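How to check a grasp detector before you let it steer anything

Most grasp detectors I get handed come with one number, and the number is always good. The last one, bundled with the Atia planner, claimed nearly everything. I ran it on our own logs and had a different afternoon. This page covers the check I now do first. You need recorded episodes, a script that can replay them, and some patience.

Step 1. Pull the episodes. I used 132 from the Ratdale set, all soft objects. Do not use anything the detector was tuned on. If the vendor can't tell you what it was tuned on, assume it was everything public.

Step 2. Label contact by eye. Go through each episode and mark the first moment you would swear the hand is holding the object. Where you can't tell, write "can't tell" and move on. Do not guess. My "can't tell" pile came to 16 episodes, and I learned more from those than from the rest. 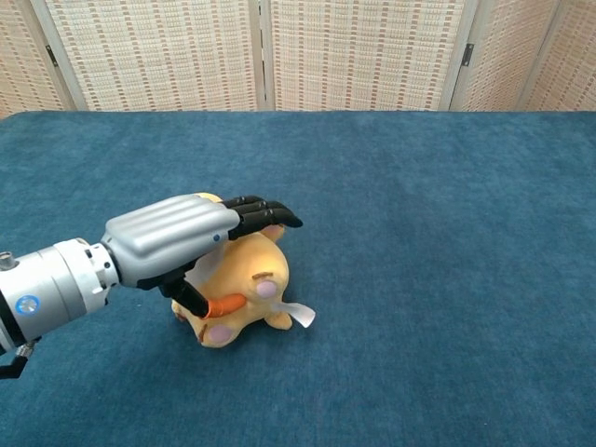
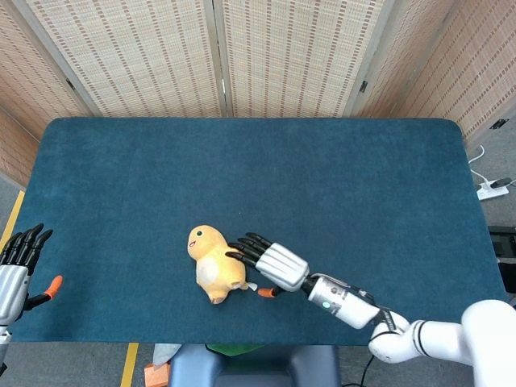
Step 3. Replay with the detector on and save its output at every time step, raw score included. Trastden's replay tool throws the score away by default and keeps only the yes or no, so set keep_raw to true in the config before you start. Soft toys are where the score gets interesting. With fingertips pressed against the side of a plush chick, a detector can report a firm hold when all it has is a push, and from a chest-height view the hand hides a good part of the toy anyway. If your score jumps straight to its top value on first touch, it is a touch detector with a nicer name.

Step 4. Line up the two. For each episode, subtract your labeled time from the detector's time. Plot the differences as a plain histogram. Leave the averages alone for now. A detector that fires early half the time and late the other half will average out to perfect, and I have seen that in a slide deck.

Step 5. Look for flicker. Count how often the output flips between yes and no inside one episode. I allow 3. My worst episode had a lot more, and the Teixeira smoothing filter people recommend for this mostly hid the problem by adding delay. Run it with and without the filter and keep both plots.

Step 6. Only now connect it to the controller, at low speed, with the lift step disabled. Log what the planner would have done. If it asks for a lift during any "can't tell" episode, raise the threshold and go back to step 3.

Config I ended up with:

keep_raw: true
smoothing: off
random_seed: 1329

The seed only affects episode order. Change it and rerun; if your results move, your replay is carrying state over from one episode to the next and you should fix that first.

Last updated 25 May 2024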